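To: bench-practice list
Subject: Re: [bench-practice] Draft 3, section on thin-walled containers

On the draft from the Hulach group, you wrote:

> We think the section on trays is too long. A tray is a tray. Most of
> our members will read one page at best, and the present text spends
> that page on rims. Could the whole thing be cut to "grip by the edge,
> do not exceed 20 newtons" and moved to the appendix with the other
> container rules? We would also like to drop the word "empty" from the
> title, as it makes us sound unambitious.

I have some sympathy. I wrote most of that page and even I skip parts of it.

But "grip by the edge" is the sentence that got us into trouble in draft 2. Wulten read it as the corner. Stonen read it as the long side. Bukhari read it as any part of the tray that wasn't the floor, and then sent us a very polite table of results that couldn't be compared with anything anyone else had done. Three sites, one word, and a lost month.

So I'd like to keep the rim paragraph, shortened if you insist, and keep it in the main text. What I want it to say is this:

3.1 The gripper closes on the rim or wall, one finger on each side. State which, and state which side of the tray.

3.2 The start position is drawn or written down before the first trial. "Near the middle" is not a start position.

3.3 Force is set once per tray type and logged. Anyone who changes it between trials starts the count over.

3.4 Glossy trays are run under the normal room lights. If you dim the lights to help the camera, say so in the report, in the same size type as your success rate.

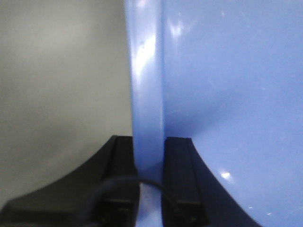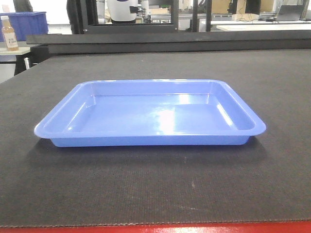

On 3.4, I know several of you think it's there out of spite. It isn't, or only a little. Shiny plastic throws white patches wherever the overhead lights land, and a method that only works on matte trays is a fine method for people who own matte trays. The rest of us bought ours in bulk.

On the 20 newtons, I'd take the number out. It came from one site and one tray, and it has been copied into so many drafts that it now looks like science. Let each site set its own limit and write down how they got it. If the tray bends, the limit was too high. I don't think we need an appendix for that.

On trial counts, the draft asks for 80 per tray type. Stonen wants 2000, which I take as an opening bid. I would stay at 80 and spend the saved time on reporting failures properly, including the ones where a person reached in to straighten the tray "just slightly." A straightened tray is a failed trial. I'd like that as 3.5, and I expect it to be the least popular line in the document.

Cables get one sentence, in the setup section: check before each run that nothing slack can end up between the fingers and the part. Somebody asked whether this needed to be written down. Please look back through the incident notes from April and ask me again.

As for "empty" in the title, I'm happy to look unambitious. Full trays are section 4, and section 4 is currently a heading and a blank line.

Comments on 3.1 to 3.5 to the list, please, and not to me alone. If you're proposing new wording, send the wording. "Could be clearer" has been noted already, under every paragraph, by all of us.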